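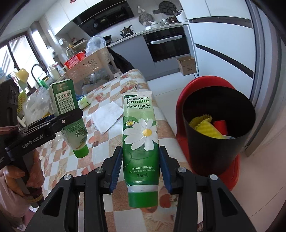
Slide 1. Hand cream in one gripper, green bottle in the other. Kitchen demo, Bisham open day.

Start without hello. Let them look at the tube for a few seconds.

Everyone in my row took a picture of a moment like this one. Mine is the same as theirs. Then ask the room: who is doing the work? There's a person's hand on the handle at the lower left. These are hand-held grippers. A human squeezes, a human decides where the tube goes. The invitation said "robots in the home." I read it twice on the train.

Say who I am, say I went as a guest of Dimach and paid my own fare. Reto Holzer asked me to mention that Dimach had no say in these notes. Fine, mentioned.

The pitch, as given by Yu-na Baek (fair speaker, answered what she was asked): people do ordinary chores with the tool, the recordings train a machine, the machine does the chores later. I have no quarrel with the first part. I watched it. The "later" is where I started writing question marks in the margin.

Numbers from the handout. 1000 recorded chores is the target for October. 18 homes signed up, 19 if you count the one still waiting on paperwork. I asked how many different kinds of chore that makes and got "a good spread." PAUSE HERE. People laughed at this in rehearsal, don't step on it.

Next slide. 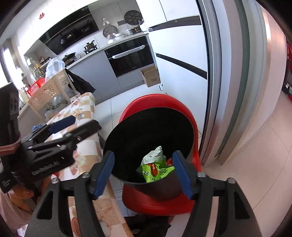 Slide 2. Round black pot held between the blue pads, package and plastic bag inside, red bin behind.

Give credit. A round pot with stuff in it is a harder thing to hold than the foam blocks we got at Karby last year. Real kitchen too, with a fridge and a wok and a box on the floor. Mi-kyung Han thinks the clutter is the whole value of the thing and she may be right.

My trouble: a person holding the tool brings eyes, wrists and years of handling pots. How much of that carries over? Tõnu Bite asked it better than I did, from the back. The answer was 2 sentences and a link. I followed the link. It's a sign-up form.

If short on time, skip the Kong comparison and go to the asks:
- show us a failed attempt
- show us a chore with no person holding anything
- say who pays the homes, and how much

Eldana Moges has the handout if anyone wants a copy. Notes last changed 2023-05-21, slide 2 caption still too long.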